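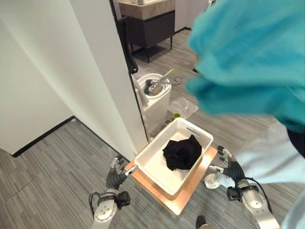 Limthorpe Bodywork Practitioners' Group
Minutes of the general meeting, 09/12/2022

Present: Pirmin Hubmann (chair), Notburga Kaufmann (minutes), Wian Mthembu, Jonas Schwaiger
Apologies: Engelbert Wieser

1. Minutes of the previous meeting

Approved with one correction. Under item 4, "deep tissue" should read "lymphatic drainage". Corrected copy to be filed.

2. Matters arising

2.1 Hydraulic table at the Sorside rooms. The foot pedal has been replaced under warranty. W. Mthembu tested the full height range with a load and found no drift over one hour. Closed.

2.2 Parking permits. The landlord has not replied to the second letter. P. Hubmann to telephone.

2.3 First aid certificates. All current except J. Schwaiger's, which lapses in May. He is booked on a refresher.

3. Intake form

3.1 N. Kaufmann presented the third draft of the client intake form. The form is now two pages. Questions on blood thinners, recent surgery, pregnancy and skin conditions have been moved to the first page, above the signature line.

3.2 J. Schwaiger asked whether the body chart should stay. He uses it at every first visit. W. Mthembu said most of his clients leave it blank and he then fills it in himself while talking to them. It was agreed to keep the chart and to label it "to be completed with your therapist".

3.3 The wording on blood clots was discussed. The draft asks "Have you had a blood clot?" The meeting preferred two separate questions, one on past clots and one on current swelling, heat or pain in one calf. A yes to the second means no leg work at that visit and advice to see a doctor the same day.

3.4 Forms to be reviewed with the client once a year, or sooner if the client reports a change. The date of review is to be written on the form — initials alone are not enough.

Resolved: draft accepted subject to 3.2 and 3.3.

4. Oils and lotions

4.1 W. Mthembu reported on the trial of the unscented oil from Collitz. It was used at both sites in place of the current almond blend. Glide was rated as good for long strokes and slightly too high for friction work. It washed out of cotton sheets at the normal setting. Two therapists noted that it thickens in a cold room and needs to stand in warm water before use.

4.2 The main reason for the trial was nut allergy. The group has had no reaction on record, but the intake form currently obliges therapists to keep a second bottle open for clients who answer yes, and the second bottle tends to go rancid before it is finished.

4.3 N. Kaufmann asked for the ingredient sheet to be kept in each room and not only in the office. Agreed.

Resolved: change to the unscented oil at both sites once present stock is used up. Opened almond oil is not to be topped up from new bottles.

5. Session length and booking gaps

5.1 P. Hubmann tabled the booking figures. There were 309 completed sessions in the period, of which 21 started late. In nearly all of the late starts the previous session had been booked back to back with no gap.

5.2 J. Schwaiger proposed a fixed gap of fifteen minutes after every session of an hour or more. W. Mthembu was in favor but noted that it takes one slot out of a full day. He suggested ten minutes after half-hour sessions.

5.3 There was a discussion of what the gap is for. Table reset, hand washing, airing the room and notes were all mentioned. P. Hubmann said notes are being written at the end of the day in too many cases, and pressure and position details are lost.
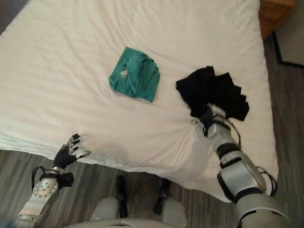
He asked that notes be entered before the next client is called in, even if they are only one line. N. Kaufmann will add a short template to the booking system with fields for areas worked, pressure, client feedback and anything to avoid next time.

Resolved: gaps as proposed, with ten minutes after half-hour sessions. To be reviewed after one quarter.

6. Training

6.1 E. Wieser had sent a written note on the forearm and elbow technique course at Mösli. The course runs over two days and the fee is 1,695 for the group. Travel is extra.

6.2 The meeting supported the course in principle. Thumb strain was raised by J. Schwaiger, who has moved most of his deep work to the forearm and reports less soreness at the base of the thumb. W. Mthembu asked whether the course covers side-lying work. The note did not say. E. Wieser to find out.

6.3 Decision deferred until the answer is received.

7. Finance

The balance is sufficient for the course fee and the oil order. A contribution of 100 per member was proposed toward travel. Carried, with W. Mthembu abstaining.

8. Any other business

8.1 Music in treatment rooms. One written complaint about volume. Therapists to ask at the start of each session whether the client wants music at all.

8.2 Face cradle covers. Disposable covers are leaving lines on the skin. N. Kaufmann to order a small quantity of flannel covers for comparison.

Actions

P. Hubmann — landlord, parking permits
N. Kaufmann — final intake form, notes template, flannel covers
W. Mthembu — oil order, ingredient sheets for all rooms
E. Wieser — course content, side-lying work
J. Schwaiger — send certificate to the office after refresher

Next meeting at the Sorside rooms, date to be circulated.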